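Inside the Towers: Bench Photos

Gallery by Josefien Desmet
February 2025

Koster takes in used desktop computers, checks them over and gets them ready for a second owner. The current batch came from Ollimell, an accounting office that replaced all of its machines at once. There were 39 towers in the delivery. Most had been sitting in a storeroom since September.

At the bench, each tower is laid on its side and opened up. Teun Dierckx keeps the intake sheet, and Floor Stevens sorts the parts that have been pulled.
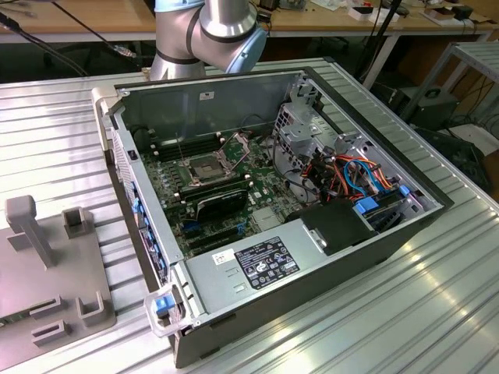
The processor and its cooler are the first parts to leave the board. They go into a tray with the tower's number on it. After that comes the memory, which is sorted by size and put in antistatic bags. Drives are handled separately. Each one is logged by serial number and wiped before anything else is done with it, and the customer gets a copy of the list.

Power supplies stay in the case unless they fail the load test. In this batch, six failed. Somtochukwu Garba tests them on the second bench and writes the result on the intake sheet. A supply that passes is left where it is, with its cables tied back so they don't catch on the fan later.

Cables take more time than people expect. The drive leads in older towers have often been moved from bay to bay over the years, and some of them end in nothing. We keep the ones with good latches and recycle the rest. 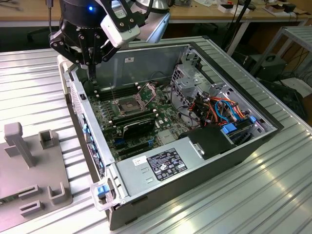
Open tower with the socket bracket tilted up and the graphics card still in its slot.

An open socket is easy to damage. Ignacio Ocampo checks the contacts under a lamp before a processor goes back in, and a board with bent contacts is set aside for parts. Memory slots are cleaned with a soft brush and a little air.

So far 19 of the towers are finished and back on the shelf. The rest will be done in the order they were numbered. Spare brackets, screws and slot covers from this batch are kept in the drawers under the window, labeled by case model.

More bench photos will be added to this page when the batch is complete.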